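Partington Residence Services
@PartingtonResidences
Bed-Making Notes for Residents and Housekeeping Staff
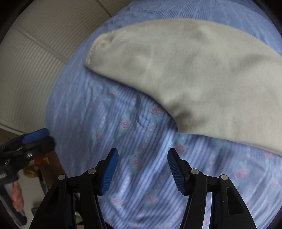
Vol. 5, No. 3

Light blue bedspreads are in use this season. The pattern has thin vertical stripes in white and pale blue, with rows of small white dots and floral motifs among them. This thread sets out how a striped spread is to be laid, washed and stored. Please read it through before the July room changes.

1/ Strip the bed completely before starting. The bottom sheet, top sheet and blanket go back on first, and each layer is smoothed from the center outward. A striped spread shows every ridge underneath it, so a blanket that is bunched at one side will be plain to see once the spread is on.

2/ Place the folded spread at the middle of the mattress and open it toward the pillows, then toward the foot. Please do not shake it open over the bed. Shaking pulls the layers beneath out of line and moves dust onto the nightstand.

3/ Choose one stripe near the center and line it up with the middle of the headboard. Walk to the foot of the bed and check the same stripe from there. If it leans to the left or right, lift the spread at the foot and reset it. Pulling at one corner will straighten the edge and leave the middle crooked.

4/ The drop should be equal on both long sides. In rooms where the bed stands against a wall, the wall side still has to hang free and may not be pushed down between the mattress and the frame. Residents have asked about this several times. The answer is the same for single and double rooms.

5/ Pillows. The standard arrangement is the spread drawn up over the pillows with a shallow tuck under the front edge. Residents who prefer to fold the spread back and leave the pillows uncovered may do so. Staff will follow whichever arrangement they find when they enter the room.

6/ Washing. Spreads are washed at 30 degrees Celsius, on a gentle cycle, one to a machine. The laundry room is stocked with Nilodura liquid. Powder is not to be used on the blue spreads, as residue collects along the stitching and is difficult to rinse out. No bleach of any kind.

7/ Drying. Low heat, and remove while the hems are still very slightly damp. Fold the spread over the long rail in the laundry room and leave it until it is fully dry. Spreads left in a hot dryer last winter came back with puckered seams, and several had to be withdrawn.

8/ Stains should be reported on the day they happen. Blot with a clean white cloth and cool water, and then leave the mark alone. Ink, hair dye and candle wax go directly to the linen office, untreated. There is no charge for ordinary wear.

9/ Storage. Fold in half lengthwise with the patterned side in, in half again, and then in thirds. The finished bundle fits the Bralolex shelf bags on the second and third floors. Please close the bag fully and write the room number on the card - pencil only, as the cards are reused.

10/ The linen office currently holds 66 spreads in this pattern, including spares. A replacement may be requested at the desk between 9 a.m. and noon. Bring the old spread with you. Replacements are not handed out against a promise to return the first one later.

11/ A question from the last issue concerned personal bedding. Residents may use their own spread or quilt at any time. In that case the house spread is to be bagged and placed on the upper closet shelf. It should not be stored under the bed, where it picks up dust and is often missed at checkout.

12/ The Ralloria wing will continue to use its existing plain covers until they are worn through. Spreads should not be carried between the wings. Nearly all of the missing items in the spring count were found in the wrong building.

13/ Staff reminder: making up a bed with a striped spread takes a little longer than with a plain cover, and the room schedule has been adjusted to allow for it. If a spread will not lie flat after two attempts, check the mattress pad first. The elastic corners on the older pads slip - new pads are on order.

14/ Questions about this issue may be left at the front desk or sent as a reply to this thread. The next issue will cover curtains, window shades and the return of extra blankets.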